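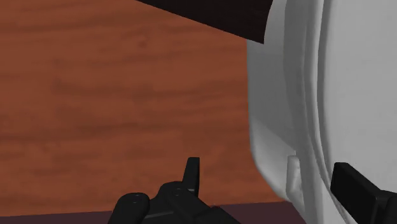

Wimstead tenants' group asks for proof before furniture refinishing scheme goes any further

July 31, 2020

The Wimstead Tenants' Group has today called on the landlord Garrido to publish the figures behind its plan to refinish, not replace, the worn furniture in its furnished flats. The group says it likes the idea of keeping good tables out of the skip. It does not yet see why tenants should be the ones paying for it.

Under the plan, announced to tenants by letter, every furnished flat in the Wimstead blocks would have its tables, desks and sideboards sanded and given a new coat of Clukance, a hard-wearing wood finish made by Gudix. Garrido says the finish will last for 12 years in normal use. Tenants would see a furnishing charge of £4 a month added to their rent from December, for a period of 36 months.

Yolanda Cantero, who chairs the tenants' group, said: "We have been told this is greener, cheaper and better looking. It may be all three. But the letter is two pages long and there isn't a single test result in it. If I tried to sell somebody a table on that basis they would ask me to leave the shop."

The group has 400 member households, most of them in furnished flats. Many have lived with the same furniture since they moved in, and the state of it is a regular complaint. Water rings, burns from pans, lifting edges and drawers that no longer close come up at nearly every meeting. Members say they would welcome repairs. What they question is whether a fresh coat of anything will help with a drawer that doesn't close.

The tenants' group has put the following points to Garrido in writing and has asked for a reply before any work is booked.

On how long the finish lasts. The claim of 12 years comes from the maker. The group wants to know who tested it, on what sort of wood, and what "normal use" is taken to mean. A kitchen table used by a family with small children gets a different sort of life from a desk in a show flat.

On the charge. Over the full period a household would pay £144. The group points out that this is the same whether a flat has one small table or a full set of furniture, and that nothing in the letter says the charge will stop if the finish fails early.

On the work itself. Tenants have been told that pieces will be treated in their homes and can be used again "shortly after". The group would like that put in hours. It has also asked about dust and smell, and where people who work from a bedroom desk, as plenty have had to this year, are meant to go in the meantime.

On saying no. The letter does not mention whether a tenant can refuse. Several members own some of their furniture and do not want it mixed up with the landlord's on a contractor's list.

"A few people have told me I'm being awkward," Yolanda Cantero said. "Perhaps I am. We had new window seals a while back that were going to cut everybody's heating bills, and I'm still waiting to meet the person whose bill went down. So when a glossy leaflet arrives I read the small print, and this time there wasn't any."

The group is also unsure about the green claims. Garrido's letter states that refinishing has "a fraction of the impact" of buying new. The group accepts that this could well be true of solid wood. Much of the furniture in the flats, though, is cheap board with a thin top layer, and members who have tried to sand theirs report going straight through it. The group has asked for a list showing which pieces are judged worth saving and which would be better thrown away.

It is suggesting a small trial first. A handful of homes would have their furniture done free of charge and be looked at again after a winter of ordinary use, with the results shared with every tenant - including the bad ones. The group has offered to help find willing households and says it has more than enough names already.

Until it gets an answer, the group is advising members not to sign the consent slip attached to the letter. Anyone who has already signed and has changed their mind should write to Garrido and keep a copy.

Notes to editors

The Wimstead Tenants' Group is an independent body run by residents. It receives no money from Garrido or Gudix.

Yolanda Cantero is available for interview by telephone. Copies of the group's letter to Garrido can be supplied on request.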